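Amura Drop Trap, Stuvthorpe Cat Rescue loan edition
Section 4: Setting the trap

Read this section before you are crouched behind a hedge in the dark with a can of sardines. The cat has already read it.

1. Put the trap on level ground. A trap that rocks will catch a cat exactly once.

2. Line the floor with newspaper and fold the edges under the plate.

3. Slide the rear door down until both pins click. Tug it. Tug it again. 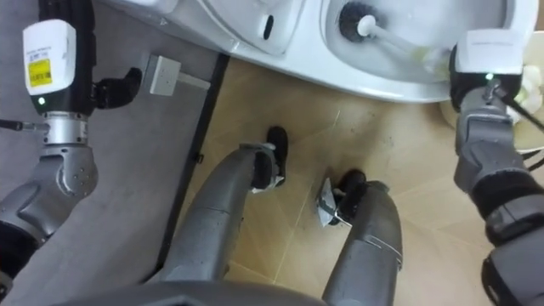

4. Hook the Zundent release cord to the front ring and walk it back 40 feet, keeping it off the grass.

5. Place the bait behind the trip plate – a spoonful is plenty. A cat with a full stomach has no reason to stay for the rest of your plan.

Caution: Never leave a set trap unwatched. Raccoons like sardines too, and they hold grudges.

6. When the door drops, cover the trap with a sheet at once. Most cats go quiet in the dark. Keep your fingers outside the mesh, however sweet the face.

7. Write the trap number on the card and call the Stuvthorpe desk. Trap 66 has a sticky front pin, so give it a drop of oil first.

Note: The Tarar carrier fits against the rear door with its own door raised. Clip both sides before you lift anything. A gap the width of your hand is, to a cat, a highway.
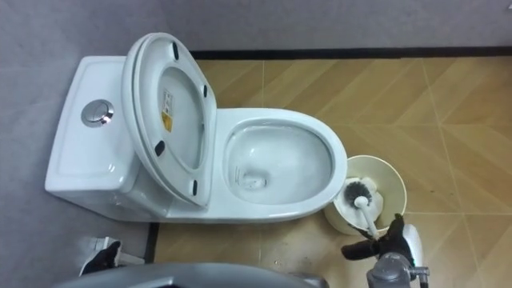 Can I use the trap for a nursing mother?

Call the desk before you set it. We need to know where the kittens are and have someone ready to collect them, so that she isn't kept away from them for long.

8. Wash the trap with mild soap, rinse it well and let it dry with both doors open. Return it with the cord coiled, please – we have untangled enough of them.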